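Re: [blocks] storing the odd sticks and blocks

On Monday Xiaoyan Meng wrote:
> Does anyone keep the small pieces separate from the big sets? Mine
> all end up in one drawer and I can never find two that match.
> Also, is a metal tray too noisy for little rectangular blocks?

Hi Xiaoyan,

I gave up on drawers in January! I counted the whole collection then (1,179 pieces, if you can believe it) and nearly 788 of them were plain sticks and blocks that didn't belong to any set. So now they live in cloth bags by color, and I only tip out a handful when I want to sort or try a pattern.

As for the tray, yes, metal rattles, but I love a sloped rim because nothing rolls off onto the floor. My Skarstead one is 2 inches deep and that's plenty. A scuffed bottom doesn't bother me one bit, and the reddish-brown sticks show up so nicely against bare metal (dark green does too, a little less so).

Here's how I'd go about it, starting small:

1. Put out a few pieces in two colors, three red sticks and two green blocks, say, in a shallow metal bin on the table.

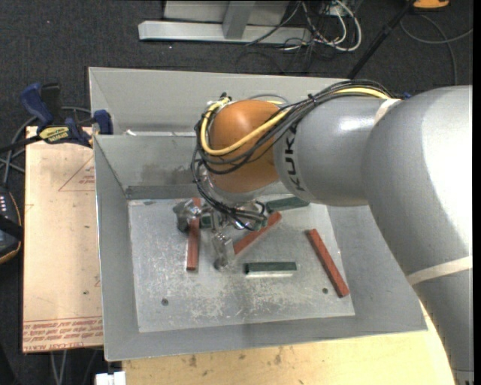 2. Bag each color, tie it, and write the count on a tag.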